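Last touched 2020-01-25, mostly typo fixes and two recipes I had filed under the wrong letter.

# Leltascombe Sweets and Snacks Word List

Hello, and thank you for stopping by! This is a plain spreadsheet of 1,651 words for candy, cookies and other small treats, gathered over a good many evenings by me, Manikandan Naidu, with a lot of help from friends who kept mailing me labels (please don't stop, I love them). Each word comes with its language, a rough pronunciation and a short note on what you would be handed if you asked for it in a shop.

## What's inside

- `words.csv` – the main list, one word per row
- `notes.md` – longer stories that wouldn't fit in a cell
- `recipes/` – 30 recipes, all tried in my own kitchen, a few of them more than once

The columns are `word`, `language`, `say_it`, `meaning` and `note`. If `say_it` is blank, I haven't yet found a speaker I trust, and I would much sooner leave it empty than guess.
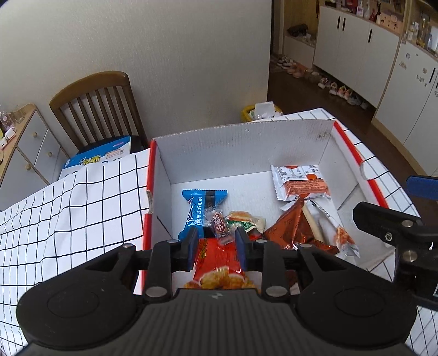

Spelling is where most of my time goes. Words for chocolate alone take up a whole page, and the Chinese entry, 巧克力, is listed in characters first with pinyin (qiǎokèlì) beside it. I've kept accents and tone marks everywhere, so please open the file as UTF-8 or you'll get a screen full of question marks, as I did for most of one March.

## Known gaps

Licorice is a mess. Northern Europe has so many kinds, and I've only sorted out the salty ones. Regional words for hard candy in American English also need another pass, and I'd be so happy to hear what your grandmother called them.

## Adding words

Open an issue with up to 100 words at a time, please, and tell me where you heard them. I read every one, though it can take me 5 weeks when work is busy. The `Groen` branch holds anything still waiting on a second opinion.

## License

CC BY 4.0 for the list. The recipes are free to cook, change and pass along.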